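Gremis – small shadow map baker, readme

Status: works on my machine, mostly. Version 2 of the notes, the first lot were out of date before I'd finished them.

What it is

Command line tool. Takes a static mesh and a list of lights, writes out one shadow texture per mesh chunk. No bounce light, no ambient occlusion, just direct shadows with soft edges. Written for Nunent (our top-down racing thing), pulled out into its own folder when Mathew needed the same code and copying files back and forth got silly.

Mathew is the level viewer, by the way. It's in the other repo.

What you need

A C++11 compiler, CMake, and a graphics card that does OpenGL 3.3. No other libraries, the PNG writer is in the source tree. Windows and Linux both build. Mac did build in January, haven't tried since.

Building

Make a folder called build, run cmake from inside it, then make. On Windows open the solution it spits out and build Release. Debug is painfully slow, don't bother unless you're chasing a crash.

Running

gremis level.obj lights.txt out

The out folder has to exist already. It won't make it for you and the error message is rubbish, sorry.

Lights file is one light per line: type, position, colour, radius. Type is either point or sun. For sun the position gets read as a direction and the radius sets how soft the edge is. Blank lines are fine, comments are not.

Samples

Default is 300 shadow rays per texel. Lower than that and you get speckle along the soft edges, specially under fences and railings. Use -s to change it. I use -s 1000 for final bakes and go and have my tea.

Rays are jittered with a fixed seed so two bakes of the same level come out identical. Pass -r if you want a different seed each time, though I can't think why you would. 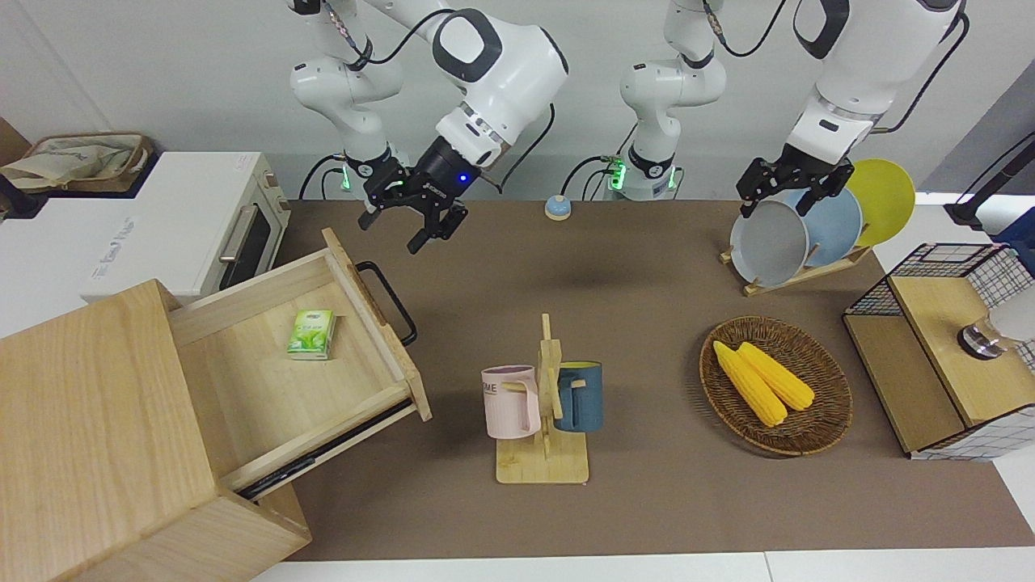 Lellarska, February 25, 2018

Notes on this release. Main change is the bias code. The old one pushed the ray start along the face normal by a constant, which was OK on big flat ground and awful on anything small. Kerbs had a bright line all the way along the bottom. The offset now scales with texel size in world units, and the line has gone on every level I've tried.

Also fixed:

Texels outside any triangle used to stay black and bleed in when the texture was filtered. Now filled from the nearest covered neighbour, 2 texels out. Use -p for more padding if you build mipmaps.

Crash on meshes with no second UV set. It now stops and tells you which chunk.

Sun lights pointing straight down gave a zero length cross product and the whole map came out white. Took me far too long to find that one.

Test level

There's one in the test folder, 297 triangles, one sun and one point light. Bake it with the defaults and compare to the PNGs in test/expected. Should match exactly. If it's off by one in the last bit that's probably your compiler's fast maths setting – turn it off and try again before you report it.

Known problems

Overlapping UVs are not detected. You'll get shadows from one wall printed on another and it looks very odd. Unwrap properly first.

Seams still show on curved surfaces where the UV islands meet. Padding helps a bit, doesn't cure it.

No alpha testing, so leaves and wire mesh cast solid shadows. On the list.

Memory use goes up badly with lots of chunks as all the output textures are held untill the end. Easy fix, haven't done it.

File layout

src is the baker. shaders is only for the preview window (-v to open it), the bake itself runs on the CPU. test is the test level and its expected maps. tools has the Nunent export script, which you don't need unless you're working on Nunent.

Licence

MIT for the code. The test level can be used for anything, no credit needed. Bug reports on the tracker please, with the mesh attatched if you can share it, and the exact command line you ran.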